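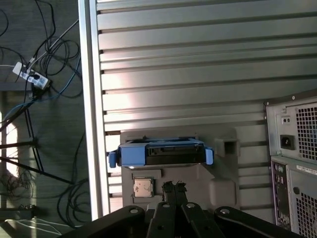

Recording and Monitoring

4.3 Setting the input level and buffer size

Carry out these steps before your first take, and again whenever you change microphone or instrument.

1. Connect the Esham interface to the computer and wait for the front light to turn green.

2. Open your recording software and choose Esham as both the input and output device.

3. Turn the Gain control for channel 1 fully anticlockwise. Plug in the microphone.

4. If you are using a condenser microphone, press 48V and leave it for 15 seconds before going on.

Caution: Turn the monitors down before you press 48V. Do not switch it on with an older ribbon microphone connected – it can damage the ribbon.

5. Sing or play at the loudest level you expect to use. Raise the Gain until the meter peaks at -12 dB. If the Clip light comes on, turn the Gain back a little and repeat.

6. Open the Esham control panel and set Buffer Size to 32 samples for recording.

7. Put on headphones and turn the Mix control towards Direct until you hear yourself without delay.

8. Record a short test and play it back.

Note: Clicks or dropouts during playback mean the buffer is too small for the session. Close other programs first, then raise the setting one step at a time. Large sessions with many plug-ins will need a higher setting when mixing.

Note: Buffer Size cannot be changed while the transport is running. The menu is greyed out until you press Stop.

To save the settings, hold Store until the light flashes twice. Channel 2 is set in the same way – see 4.4 for using it with a guitar or bass.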